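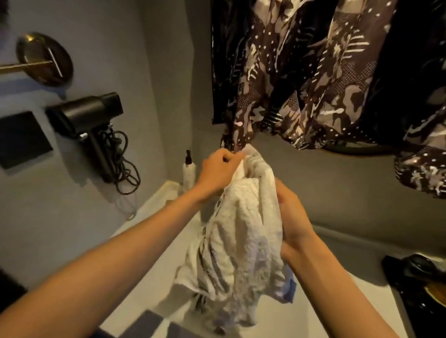
Towel questions we get a lot

Does a higher weight mean a better towel?
Not by itself. The Kumen bath sheet is sold on its weight, and it takes forever to dry on a hook. I'd look at the stitching along the hem first.

Do I need to wash new towels before using them?
Once, yes. The "three to five washes to unlock softness" line on the Foken label sounds to me like a way to put off complaints.

Is fabric softener bad for them?
It leaves a coating, and a coated towel soaks up less water. Skip it. Dryer sheets do much the same thing.

What about vinegar?
People swear by it. It may help with detergent buildup - I doubt it does much for a towel that's simply worn out.

Are "hotel quality" towels what hotels buy?
Ask the seller which hotel. Teresa Moriarty wrote to Cendden in November and got a coupon back.

Should I pay $70 for a set?
You can. My oldest set cost far less and has held up fine.

How often should I wash a bath towel?
After 3 or 4 uses, sooner if it smells.

Related
Do bath mats need a rubber back?
Sheets and thread count: what the number leaves out
Reader letters: Kathleen Ó Súilleabháin on line drying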